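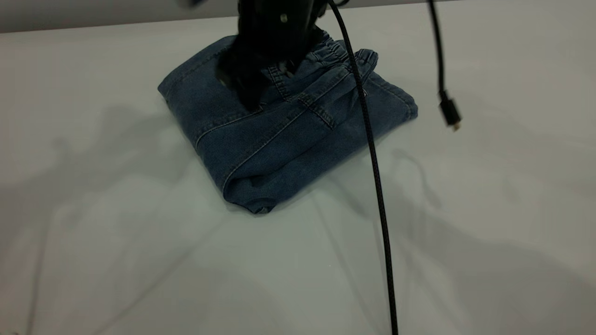
Heltby Pull-On Jean by Urkimard — review

The Heltby is an elastic-waist denim jean sold by Urkimard in three lengths and two washes. I bought two pairs in the mid-blue wash, size medium, regular length, and wore them on alternate weeks from March to September. Both pairs were machine washed in cold water, inside out, and hung to dry.

Fabric

The cloth is a cotton blend with a small amount of stretch, mostly across the width. On a kitchen scale one pair weighs a little over 400 grams, light for denim. The hand is soft from the first wear and there is no break-in period to speak of. Color loss was moderate. By the end of the test the thighs had lightened and the seams had picked up the usual pale edges. Dye transfer onto a white towel was visible in the first wash and absent by the third.

Waistband

The waistband is gathered elastic inside a denim casing, held by horizontal rows of topstitching. The stitching matters more than the elastic. On my older Furmont pair the elastic sits free in its channel and rolls over after a few washes, and it has to be flattened by hand every time the jeans come off the line. The Heltby band has not rolled. It does bunch, as any gathered band will, and under a tucked shirt the bunching shows.

There are belt loops. They are stitched down well at both ends but stand slightly proud of the band, and they snag on the hook I use for drying. I have not needed a belt. A narrow one fits; my wider work belt does not.

Stretch recovery is good. Measured flat and relaxed, the band on the first pair gained 5 millimeters over the whole period. The second pair showed no change I could measure.

Seams and hems

Topstitching is in a light thread and mostly straight. One pair has a short wander near the left pocket, cosmetic only. The hems are turned twice and have stayed flat. The side seams are bulky where they meet the hem, and a home machine will struggle there if you plan to shorten them. I broke a needle on mine and finished the section by hand.

Folding and storage

The gathered waist makes these awkward to fold. A flat-front jean can be halved lengthwise, then folded in thirds, and it will sit square on a shelf. The Heltby gives a thick bundle with puffy edges, and the waistband curls at the corner whatever you do. The best result came from folding the legs together, bringing the hems up to just under the band, and folding once more with the band on the outside. Pressing down on the upper layers for a few seconds helps slightly. The bundle still takes more depth than the Furmont pair, and a stack of them leans.

In a drawer the problem mostly goes away. I store mine on edge, hems down, in a 300 millimeter deep Hughes drawer, and they hold their place between heavier items.

Faults

The front pockets are shallow. A phone sits with its top third exposed and works its way out when you are seated. The care label is printed on stiff tape and scratches; I removed both. The sizing chart gives the waist measurement with the elastic fully extended, so it reads larger than the garment wears. Buyers between sizes should take the larger one.

Rating: four out of five. Half a point off for the pockets, half for the sizing chart.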